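Wrap it and forget it?

22 May 2018

I have been told three times this spring that the answer to my problem is to wrap it. The rake handle that gives me blisters, wrap it. The chair feet that scrape the kitchen floor, wrap them. The kitchen tongs that scratch my one decent pan, wrap those too, apparently, and then I suppose throw them out when the wrapping ends up in the soup.

The people who say this are mostly selling something. Dretora has a clear grip tape out now, and the package says it will hold for 1000 uses. Uses of what? A rake? A door? I picked up a roll at the hardware store and read the back twice, and there isn't a word about what they count as a use. Waltitz sells nearly the same thing, a little wider, and claims 2000. I bought both, which tells you how much my doubts are worth once I'm standing in the aisle with a basket.

So I started with the rake. The Dretora went on flat for the first few turns and I was ready to eat my words. Then I got to the end of the handle, where it gets narrower, and the tape stopped lying down. A flat strip doesn't want to go around something that tapers. One edge is pulled tight and the other has nowhere to go, so it puckers. You press the pucker down and it comes up an inch farther along. You put another layer on top to hide it and now you have two puckers.

The Waltitz did the same, only with more tape in each wrinkle.

My neighbor Rozália Vida says I pull too hard. She may be right. She wraps her garden tools every January, when there is nothing else to do with them, and hers look fine from across the fence. Up close they're lumpy too, I checked. She says lumpy doesn't matter if it's soft, and I went home and thought about that for longer than I wanted to.

What I will give the soft-wrap crowd is that a bit of give does help. The rake is easier on my hands with the stuff on it. What I don't believe is the part about it staying put. On my chair feet the bottom layer held and the top one crept, and in 40 days there was cat hair stuck to every edge. I took it all off with a butter knife and bad language. The felt pads from Deák that I had before cost less and came off cleaner.

I also don't believe anybody who shows you a tidy straight tube with tape on it. Anything looks good on a tube. Show me a tip, a corner, something rounded with a shoulder to it. Wrapped tips look like these, creases and all:

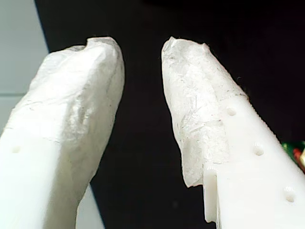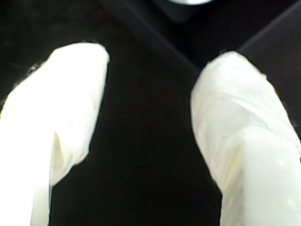 Would I buy it again? For the rake, probably one more roll, and the cheaper of the two. I'm leaving the chairs alone. The tongs went back in the drawer unwrapped and I use a wooden spoon on the good pan, the way my mother did.

A reader wrote in last time to recommend Imel, which I gather is a kind of dip you brush on and leave overnight. No seams, she says, so nothing to peel. It comes in an 800 gram tub, and I can't think what I'd do with the rest of it after one rake. If you've had a tub open for a year and it hasn't turned into a brick, write and tell me. I'd like to hear from somebody who paid for theirs.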